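I bought the Jillora stapler in September, when our small newsletter became too thick for folding and clipping. I write this review after 8 weeks of use. English is my third language, so please forgive me if some parts of the tool have a better name than the one I give. 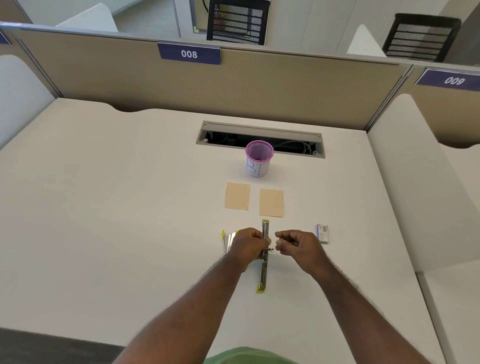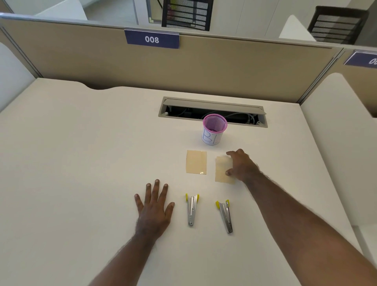

My work is to prepare the samples for our sewing and paper group, and for this I staple small squares to a card or to each other. It is a light job but it must be neat, and an ordinary stapler from the supermarket was always pushing the corner out of its place. I put the tan squares in a pair on the white desk, behind the staplers, and I take them from there one at a time. With silver metal and yellow ends, the stapler is easy to find on a desk where I also keep thread, cards and my tea.

**Loading.** The first time it took me long, I admit. The instruction sheet has only drawings, and the drawing for opening the top is very small. My colleague Nadège Masson showed me that you must pull straight back and not up. After this it was simple. One box of 500 staples lasts me a good while, and the standard size from Kwofie works as well as the Jillora ones.

**Stapling.** Up to 8 sheets of normal paper, I have no complaint. The legs close flat and they don't scratch the page behind. With thick card it is different — I must stand up and press with the whole hand, and sometimes one leg goes flat before the other. Thin and smooth material is a little difficult also, it slides if you don't hold the corner with a finger.

**Jams.** I had three. Two were my fault, for I mixed old staples with new ones. The third I don't understand. Each time I could clear it with tweezers, but I would prefer that the maker puts a small tool in the box.

**Noise.** Quite loud on a bare desk. Kasun Pramanik, who sits across from me, asked me kindly to put some felt under it. Now he says nothing, so I think it is better.

Before this one I had a Plusa, which was cheaper and had a softer spring. The Plusa was more comfortable for a small hand, but it bent every fourth or fifth staple and I threw away many good sheets. For that reason I don't go back.

I would give four stars of five. The missing star is for the drawings and for the thick card. If you only staple bills at home, buy something cheaper. Refills I order together with the pens, the postage is the same.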